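共用調理室・談話室の環境整備事業 中間報告書

2022年9月

提出先 フュレップ(Fülöp)地域助成基金 事業担当御中
提出者 クナ(Kuna)生活支援協会 施設整備係

1 本報告の位置づけ

貴基金より助成を受けて当協会が実施しております標記事業について、助成要項に基づき、上半期の進捗状況をご報告いたします。対象施設はヴァーソープ(Virthorpe)館の一階部分、すなわち共用調理室、談話室及び両室をつなぐ廊下です。会計に関する書類は別冊として提出いたしますので、本書では作業の内容と今後の予定を中心に記載いたします。

2 事業の背景

当館は短期滞在者向けの宿泊施設として運営しており、滞在者の出身国・地域は多岐にわたります。調理室と談話室は開館以来大きな改修を行っておらず、収納の不足、物品の重複、電源の取り方の不統一が利用者から繰り返し指摘されてまいりました。とりわけ電源については、滞在者が持参した変換器や延長コードがそのまま残され、どれが館の備品でどれが私物であるか判別できない状態が続いておりました。

申請時の計画では、物品の整理、収納の更新、電源まわりの整備の順に進めることとしておりました。このうち収納の更新については納品の都合により一部を後ろ倒しとし、電源まわりの整備を先行させております。この変更は7月の定例連絡にて貴基金のご了承をいただいたものです。

3 物品の整理

食器、調理器具、掃除用品及び電気用品について台帳を新たに作成し、登録数は969点となりました。台帳には品名、保管場所、状態、取得の経緯(購入、寄贈、不明)を記録しております。

このうち、破損又は長期間使用のない約230点を処分対象といたしました。陶器類は自治体の分別基準に従って搬出を終えております。電気用品については、絶縁被覆に傷みのあるもの及び定格表示の読み取れないものをすべて処分対象に含め、館内で保管のうえ、次回の回収時に引き渡します。

取得の経緯が不明な物品は、談話室の掲示板に一覧を掲示し、申し出の期間を設けました。期間経過後は協会の備品として登録する扱いです。

4 収納の更新

調理室の吊り戸棚は清掃と蝶番の交換のみとし、既存のものを引き続き使用いたします。談話室にはプラットウッド(Platwood)社の棚を3台導入する計画で、うち設置済みは1台です。残る2台は10月の納品を見込んでおります。棚板の高さは、車いすを利用する滞在者にも手の届く範囲に日用品を置けるよう、当初の図面から下げております。

廊下の物入れについては、扉の建て付けが悪く、調整に想定以上の時間を要しました。現在は支障なく開閉できますが、湿度の高い時期に再度確認を行う予定です。

5 電源まわりの整備

談話室で使用する電源タップは、複数の形状のプラグに対応する差込口を備えたものに統一する方針といたしました。持参した機器をそのまま接続できる場面が増え、変換器の貸出に係る窓口業務の軽減にもつながるものと考えております。

選定にあたっては、差込口の形状に加え、コードの付け根が保護されていること、本体の角が丸く衣類や布製品に引っ掛かりにくいこと、白や灰色の備品が多い室内で見分けやすい色であることを条件といたしました。使用上の注意は次のとおり定め、館内掲示と利用案内の双方に反映いたします。

一 プラグの抜き差しはプラグ本体を持って行い、コードを引かない。
二 電源タップ同士をつなぎ合わせて使用しない。
三 電熱を用いる調理器具は調理室の壁面コンセントに直接接続する。
四 使用しない差込口にほこりがたまらないよう、清掃担当が週ごとに点検する。

橙色の本体に薄い灰色の差込口を配した電源タップ及び淡い桃色のプラグ

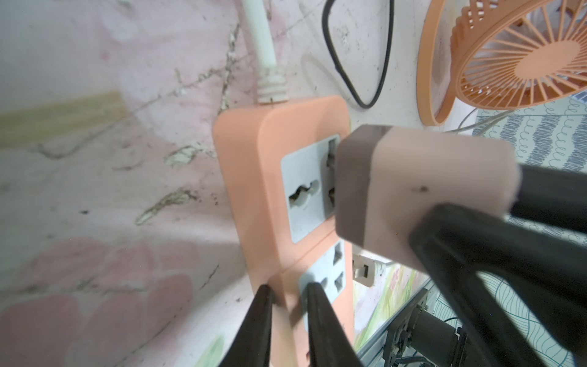 6 利用者からの意見

談話室に意見用紙を備え置いたところ、電源の位置がわかりやすくなったとの声が寄せられた一方、夜間に廊下側の席で使用できる差込口が少ないとの指摘もありました。後者については、配線の増設を伴わない範囲で座席の配置を見直すこととし、現在案を作成しております。

調理室に関しては、鍋類の置き場所の表示を日本語のほか絵でも示してほしいとの要望があり、順次貼り替えを進めております。

7 進捗の評価と今後の予定

計画全体に対する進捗は80パーセントと評価しております。未了の作業は、棚2台の設置、処分対象とした電気用品の引き渡し、表示の貼り替えの残り及び利用案内の改訂です。いずれも助成期間内に完了する見込みであり、現時点で事業費の増額をお願いする予定はございません。

棚の納品が遅れる場合には、判明した時点で書面によりご連絡いたします。

以上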